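Notebook, May. Humidity logging, Briltham store

Ran the Dernano logger against the Ikevard reference probe overnight in the salt chamber. Saturated sodium chloride, lid taped. Logging interval left as set last month.

Logger reads 2 points high at the plateau. Same offset as the previous run, so treating it as fixed and putting the correction in the spreadsheet, not in the unit. The 1,868 readings from the store are all raw; do not apply the correction twice. Column D is raw, column E corrected.

First 1,000 rows include the period when the store door was wedged open for deliveries. Keep them in the file but leave them out of the monthly mean.

Slope still unknown. Needs a second salt at the low end. Magnesium chloride is on order from Pavlović. If it doesn't come, use the old jar and note the batch.

14:20. Response time after moving the probe from chamber to bench air is slower than the data sheet gives. Filter cap probably clogged. Changed cap, repeat tomorrow.

Spreadsheet macro fails on blank cells again. Workaround: fill blanks with NA before import. Old logging PC not to be relied on for this, copy the files to the share.

To do: relabel chamber lids, check seal on chamber 2, order tape.

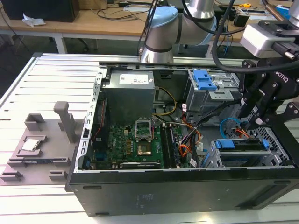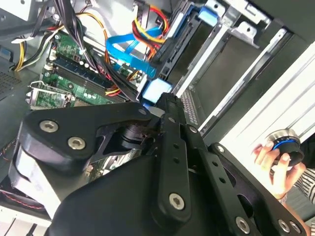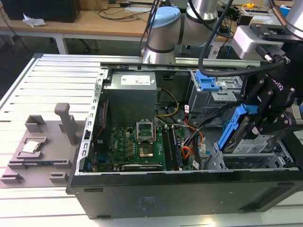

All three: desktop tower with the case open.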